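Informe de avance a Hayat, 1 de diciembre de 2018
Línea de gorras bordadas Istonero

En noviembre el taller Burkitz entregó 34 gorras de las 39 pedidas. Las cinco restantes volvieron por el bordado: el hilo tiraba de la visera y el escudo quedaba torcido. Burkitz lo achaca a la tela. No me convence, porque la tela es la misma de la primavera.

El cierre metálico sale más caro que el de velcro y no he visto un solo dato que demuestre que venda más. Pido aplazarlo. 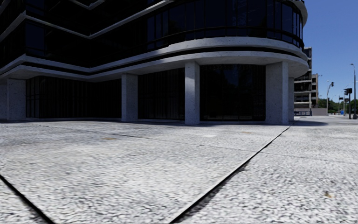
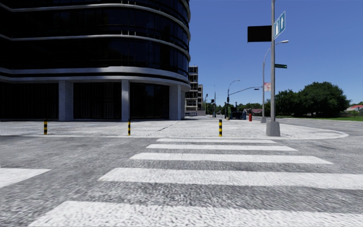
El pavimento de la plaza y el paso de peatones.

La tienda Itik promete un expositor propio. Lo prometió también la vez anterior, así que no lo incluyo en la previsión. De los cuatro colores, yo mantendría el negro y el verde; el mostaza sigue en la caja.

Queda por gastar la partida de etiquetas. Antes de tocarla quiero ver una muestra lavada.

Bushra Shaikh

Entradas relacionadas
Tallas de gorra: tabla revisada
Bordado o parche
Viseras planas, segunda prueba

Comentarios
Maite: El mostaza lo compraría yo.
R. L.: ¿Y el velcro aguanta?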